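Clearing a desk that everybody uses

July 24, 2018

A shared desk gets into a state much faster than one that belongs to a single person, and I say that as someone who has been putting our long one to rights for more years than I care to admit. Everybody leaves one small thing on it, meaning to come back later, and before you know where you are there isn't room for a cup of tea. These are the ways I go about it, and I hope some of them suit you too.

Start with the cables

I know it's the dullest part, but do the cables first. Follow each one along with your fingers from the plug to whatever it feeds, and put a scrap of masking tape on both ends with a word or two in biro. Anything that feeds nothing goes in a bag by the door. My friend Merja Halonen swears by old bread bag ties for holding the loops, and I've come round to them myself – they cost nothing and they don't leave that sticky mess that tape does after a warm summer.
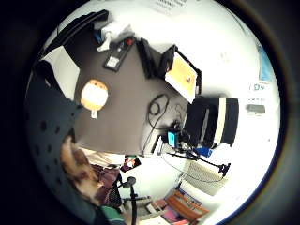
Paper comes next, and paper is where most people give up. Try not to read it! Sort by size first, put the big sheets at the bottom and stand your books and magazines on a shelf with their spines out, where you can find them again. A stack like the one with the orange and pink covers is lovely and cheerful, but it takes up a good corner, and you can bet the one you're after will be at the bottom. Crumpled bits go straight in the bin once you've had a quick feel for anything wrapped up inside (I once threw out a perfectly good door key that way, and Toivo still brings it up).

While the desk is fairly bare, give it a wipe. Dark tops show every crumb and every ring, so I use a cloth wrung out in warm water with the tiniest drop of washing-up liquid, and then a dry tea towel straight after. Go with the length of the desk and not in circles, or you'll see the swirls when the sun comes round.

Give the small things a home

Shallow open boxes are the best thing I know for odds and ends, the kind with a little knob on the front for preference. You can see what's in them at a glance, and they lift off in one go when you want to wipe underneath. Keep the stapler by the tissues, leave one tray for loose paper, and let a soft toy or two stay if they make people smile.
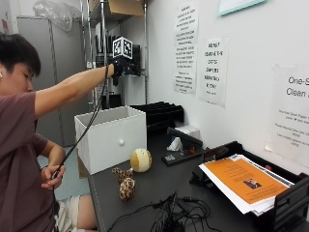

Keeping it that way

Ten minutes on a Friday does it in our house. Whoever finishes last puts the kettle on, and whatever is still lying about when it boils goes into the box until somebody asks for it.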